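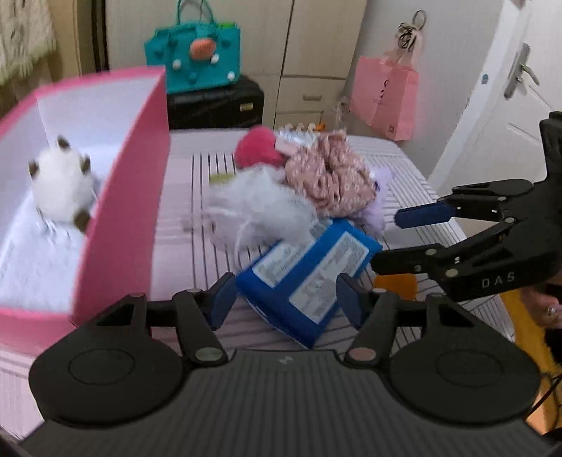 Fig. 1. Blue package, two printed label panels, one small and one large.

Packaging and Labeling, Unit 4 handout
What goes on the label, and where

Read before lab. Bring the Skiltix case sheet, we use it again.

1. Two kinds of panel

Principal display panel (PDP) = the side a shopper is most likely to see on the shelf. Name of product, how much is in there. Big type.
Information panel = everything else. Ingredients or materials, maker, address, directions, warnings. Usually to the right of the PDP as you face it, but small packs break this all the time.
Some packs have a second PDP. If so both have to carry the full set, not half each. Last year half the class lost points here.

2. Type size

Goes by the area of the PDP, not by how much text you have. Measure first, write second.
Area of a flat box = height x width of that side. Round things: use 40 percent of height x circumference. Leave out flanges, shoulders, necks.
Worked one: box front 13 in by 8 in = 104 sq in. So it falls in the over 100 band, look up min type height in the table at the back of the reader. Do not eyeball it.
Min height is for the capital letter if all caps, for the lower case "o" if mixed. People forget the o.

3. Net contents

Bottom 30 percent of the PDP, parallel to the base the pack stands on.
Net means net. No wrapper, no tray, no drying packet.
Say the sheet gives you 180 g filled and the pouch plus insert weighs 10 g. Net is 170 g. You'd be suprised how many of the sample labels print the filled weight.
No "jumbo quart", no "giant ounce". Words that puff up the amount are out.
Counted goods: give the count. Add size if the count alone doesnt tell the buyer enough.

4. Case study: Yazzie refill pouch

Three drafts in the reader, A to C.
Draft A - name on the front, net contents on the back only. Fail.
Draft B - net contents on the front but running up the side, reads sideways when the pouch stands. Fail, and the most common one.
Draft C - passes. Ugly. Fine.
Note what got cut between B and C to make room: the slogan, one of the seals, half the pattern. The Ollside pouch in the same section kept its pattern and shrank the warning instead. Talk about this in groups, we'll come back to it.

5. Line drawings and symbols

Line drawings print well at small size, photos don't. Keep strokes thick enough for the press (ask your printer, every press is different).
A drawing can back up a direction but do not count on it to replace a warning. Test it on someone outside the class. Skelletari assembly icons: most readers took the "do not fold" one for "fold here". See reader.
Contrast: dark on white is the safe choice. If the film is colored, put down a white panel and print on that.
Leave a quiet zone around the barcode. Nothing in it. No hairlines, no fold.

6. For lab

- pick one pack from home, flat sides only
- measure the PDP, work out area, find min type
- mark up where the net contents should sit
- redraw the info panel at 2 times size, pencil ok
- hand in both sheets stapled, name on the top one

Quiz covers sections 1 to 3 only. Section 5 is on the December final.
Readers are at the copy desk, closes 4 pm.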